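Keeping paper instructions with mixed soft goods on a concrete floor

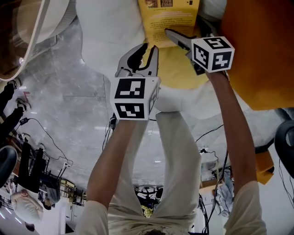

Sorting on the floor: the yellow booklet, the pale yellow item just by it, the white padded piece and the orange one.

Posted by Njoroge Massawe in Storage and Workrooms

I am going through a backlog of mixed items in a shared workroom at Famavstead. The floor is bare gray concrete, and there are thin black cables running over it that I can't reroute before August. Each group has at least one bulky soft piece, something small, and a printed booklet or sheet.

The booklets are the problem. They get separated from the items they belong to, and two I put away last winter came out with wavy pages and a musty smell. The room has a metal rack, but the soft pieces take up most of it. At the moment I sort on the floor and then move everything to shelf 303.

What is the right order for packing these, and should the paper go in the same bag as the padding? I would also like to know whether bare concrete is a problem for the few hours things are lying on it. I have looked at vacuum bags from Gisler but haven't bought any.

Lakshmi Iyengar

A few hours on dry concrete does no harm. Weeks are a different matter. Concrete can pass moisture upward, particularly a ground-level slab with no membrane under it, and both paper and padding take it up. To test yours, tape a square of clear plastic to the floor on all four edges, leave it for 3 days, and look for droplets or a darker patch underneath. A clear result only covers the season you tested in, so repeat it when the weather changes.

Even with a good result, put a clean sheet down. Bare concrete sheds fine dust, and light-colored fabric picks it up quickly.

For the paper:

Put each booklet in its own flat polyester or polypropylene sleeve, with a piece of stiff card behind it. Avoid soft PVC sleeves, which can stick to the ink.

Write the same number on the sleeve and on a tag tied to the soft piece. Pencil on the card, permanent marker on the tag.

File all the sleeves upright in one box, in number order. Do not put them in with the padding. Soft filling holds moisture for a long time after the outside feels dry, and a sealed bag gives it nowhere to go except the paper. I would guess that is what happened to your two.

The order I use is booklet first, small parts second, bulky piece last. The booklet is the thing most easily swept up with scrap, so it should leave the floor before anything else is opened.

On vacuum bags: acceptable for a few months with polyester filling. Foam left compressed may not recover its full thickness, and down loses loft. If you don't know what the filling is, use a breathable cotton bag and accept the volume.

Mohandas Kaimal

I just use a big tote for everything and throw a silica packet in. Never had an issue. The Bornau ones with the clip lids stack 3 high on a normal rack.

Ansel Kapoor

Adding to Lakshmi's answer. One silica packet in a large tote does very little. The small ones are sized for a shoe box, and once saturated they stop working — if you use them, get the color-indicating kind and check them every 10 weeks.

Photograph the cover of each booklet and the page with the part numbers before you sleeve it. If the paper is lost you still have the numbers.

For the cables, a low rubber floor cover works where people walk across. Where a cable loops, pull the slack to the wall side and tape it at both ends of the loop. Gaffer tape comes off sealed concrete cleanly but lifts from a dusty surface within a day, so wipe the floor first and let it dry.

Njoroge Massawe

Thanks. The plastic square is taped down next to the rack and I will look at it on Monday. The sleeves are on order. Does the test still count if the heating is on overnight?

Lakshmi Iyengar

Yes, as long as the room is at its usual temperature. Keep the square away from the heater itself.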